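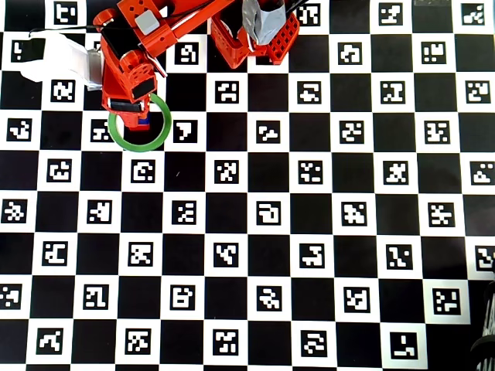 Coded markers in the white squares, green ring over a black one.

Large checkerboard with markers: which substrate?
Print and Mounting › Boards, charts and targets

tessellate_uk
Aug 9, 2022
I need a second board in the same style as the one in the photo, large enough to cover a bench top. Squares edge to edge, coded marker in each white square, no border needed inside the working area. The pattern file is sorted and is vector throughout. My question is what to put it on.

Two quotes so far. Wetham will print direct to aluminium composite, 3 mm, matt finish. Murna will print on self-adhesive vinyl with a matt laminate and leave the mounting to me. The composite panel is almost 800 mm on the short side and costs a good deal more. The bench is flat to within what I can see with a straight edge and feeler gauges, except for one corner.

Is there a practical reason to pay for the panel?

gsm_and_up
Yes. Vinyl will follow whatever is underneath it, including your corner. It also stretches when you lay it. If you pull it to chase out a bubble you have changed the pitch locally and no amount of squeegee work will put it back. A panel spans small hollows and can be shimmed.

flatbedfred
I disagree with that as a general rule. I have laid a lot of vinyl wet, with the backing taken off in strips, and the pitch error after drying was smaller than the scale error the printer put in to begin with. Most of the grief I see blamed on mounting is a RIP set to "fit to page". Measure the print before you stick it down.

gsm_and_up
Wet laying on a porous bench top is asking for trouble. What is the bench made of?

tessellate_uk
Sealed birch ply. I could fill the corner.

marginal_error
Whichever you choose, measure over as many squares as you can reach and divide. Measuring one square with callipers tells you mostly about your callipers. Do both directions separately – roll-fed machines are often good across the width and slightly long in the feed direction. On my last one the difference was obvious over 15 squares and invisible over one.

Then put the measured size into your software and leave the nominal size out of it. If X and Y differ by more than you can tolerate, send it back.

flatbedfred
Agreed on all of that. Ask for the scale check in writing as well. Van Rooij have a form for it, ref. 3396, which any decent print shop will follow if you send them a copy.

quoin
One thing missing from both quotes as you describe them: what kind of matt. "Matt" laminate varies a great deal. Under overhead lighting some of it still gives a pale haze across the black, and the small blocks inside the markers lose contrast first. Ask for an offcut, put it flat under your own lights and look at it from a low angle. Lidau do a textured film that kills the haze, but the texture picks up dirt and it cannot be wiped with anything stronger than a damp cloth.

tessellate_uk
Good point. Murna sent a swatch and it does haze slightly. I had put that down to the swatch being small and curled.

gsm_and_up
It will haze more when it is big.

quoin
Also check that the white is white. Composite panel is usually fine. Cheap vinyl can be thin enough for the ply to warm it up, unevenly where the grain changes.

flatbedfred
Grey-backed vinyl solves that and costs very little extra. I still think the panel is overkill for a bench that is already flat, and you will have an edge to catch your sleeve on.

marginal_error
A 3 mm edge can be chamfered or taped. A badly laid sheet has to be scraped off, and sealed ply does not always survive the scraping.

tessellate_uk
Decision for now: panel from Wetham, uncoated matt sample to be checked under my lights first, scale to be confirmed in both directions before delivery. They are quoting 13 working days, so I should have measurements to post in September. I will fill the corner regardless.

flatbedfred
Post the X and Y figures separately, please. I would like to see how direct print compares with roll-fed at that size.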